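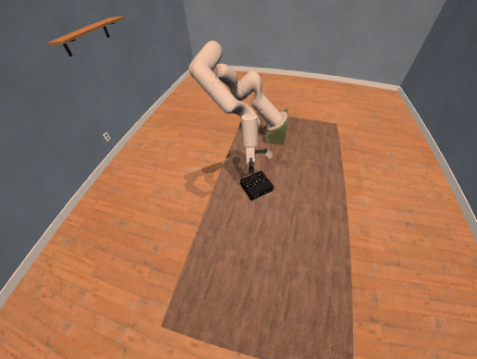

Dry-curing back bacon for sale: nitrite, labelling and the Parry cabinet

Members' Forum > Processing and Curing > Bacon and Ham

Posted by S_Vaughan
Registered member, small plant operator
12/5/11

I should be grateful for the views of members who cure bacon on a commercial footing. We have a cutting room at Brernville with a small smokehouse attached, and since April we have been producing dry-cured back bacon for our own counter and for two local hotels. The cure is salt, demerara sugar and a bought-in curing salt, weighed against the green weight of each loin. Loins are rubbed, vacuum packed, turned daily and held under refrigeration for 12 days before they are rinsed and hung.

The eating quality is good and the hotels have made no complaint. My difficulty is with colour. In perhaps one loin in a batch there is a grey area towards the centre of the eye muscle, and it does not appear until the loin is sliced. I have been advised locally to lengthen the cure. I have also been advised to inject. I would prefer not to inject, as the product is sold as dry cured and our customers pay for that.

The loins are trimmed to an even fat cover and the rind is left on. I would add that our supplier changed at the beginning of the spring, and the pigs are now rather heavier than those we had before.

Sioned Vaughan 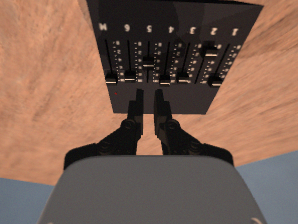
I omitted to say that the chiller is an older Parry cabinet with a fan at the rear. The display is checked and recorded twice a day, and the records show no reading of concern. The bags are laid in a single layer on the upper shelves and in two layers on the lowest.

Reply from T.Prosser
Moderator

Mrs Vaughan's final remark about heavier pigs should be considered first. A time that was sufficient for a loin of one thickness will not be sufficient for a thicker one, and weight is a poor guide to thickness. The member is asked to measure the loins at the deepest point and to set the curing time by that measurement. The rind should come off if the trade will accept it. Cure passes through rind very slowly, and with the rind on it is entering from one side only for practical purposes.

I would also ask how the loins on the lowest shelf compare with the others. If the grey loins come from the double layer, the position of the bags ought to be looked at before the recipe is altered.

Trefor Prosser

Reply from Lougher_Meats

I must disagree with the moderator on the matter of rind. We have cured rind-on for many years and have not had grey centres on that account. Our customers expect it, and a rindless back is a different article in this part of the country. The flesh side carries the greater part of the cure and the rind side very little, and one simply allows for it.

In my opinion the more likely cause is temperature. A cabinet with a rear fan will be colder at the back than at the display probe, and the cure moves more slowly in very cold meat. I would place a separate thermometer in the middle of each shelf and leave it overnight. We hold ours at 4 degrees and do not allow it to fall much below.

Idris Lougher

Reply from T.Prosser
Moderator

Mr Lougher and I do not differ as far as he supposes. To allow for the rind is to cure for longer. I am content that rind-on bacon can be made properly and did not intend to suggest otherwise. I would, however, caution any member against raising the cabinet temperature to hasten a cure. The chiller should be even, and it should remain cold. 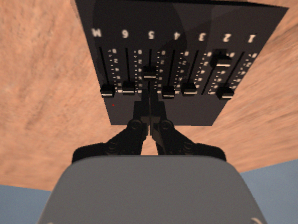

On the question of injection, the member is right to be careful. If brine is introduced, the words on the label must be reviewed, and her own local authority should be asked before any stock is sold under the existing wording.

Trefor Prosser

Reply from M_Ellis

May I ask how the curing salt is being weighed? Mrs Vaughan states that the cure is bought in and that sugar and plain salt are added. If these are mixed in bulk and then scooped, the finer material will settle and one loin may receive less nitrite than the next. We found this with a drum of mixed cure from Vallero, through no fault of the supplier. The drum had been standing in the dry store for some months and the top and bottom were visibly different in grain.

We now weigh the cure for each piece separately on a bench scale that reads to 2000 grams. It is slow work, but the complaint has not come back.

Morfudd Ellis

Reply from Lougher_Meats

With respect to Mrs Ellis, an under-dosed loin would generally be pale throughout, and the original post describes a grey centre with good colour outside. That is a cure which has not yet arrived. Separate weighing is nonetheless good practice and I would not discourage it.

Idris Lougher 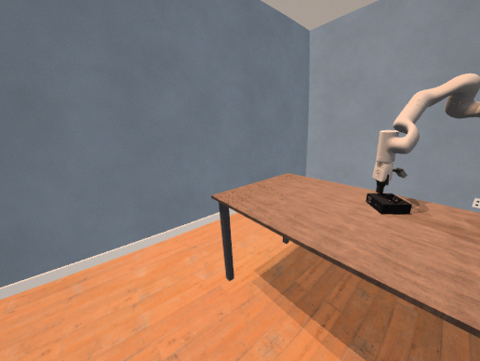
Posted by E_Harries
Eifion Harries, member, retired from trade
Posts: 499

I have read the replies with interest. Both gentlemen have overlooked the resting period. Mrs Vaughan rinses and hangs, but she does not say for how long. After the surface salt is removed, the loin needs several days in the chiller for the cure to even out between the edge and the centre. If it is smoked and sliced too soon, the middle will be grey whatever was done beforehand.

In my own shop the loins were hung for about a week before smoking. I regarded that week as part of the cure and entered it in the book as such.

I would not change the shelf, the rind, the scale and the time together. Change one of them, run a full batch, and keep a slice from the centre of every loin with its number.

Reply from S_Vaughan

I am obliged to all who have replied. The present hanging time is two days, and on Mr Harries's advice I shall extend it with the next batch and leave everything else as it is. I have ordered a Rirorex shelf thermometer in the meantime and will report the readings for the front and rear of the cabinet.

Mr Prosser asked about the lowest shelf. The batch sheets do not record shelf position, I regret to say. They will in future.

Sioned Vaughan

Reply from T.Prosser
Moderator

Noted. The thread will be left open for Mrs Vaughan's results. Members wishing to continue the discussion of rind are asked to begin a separate topic under Retail Presentation.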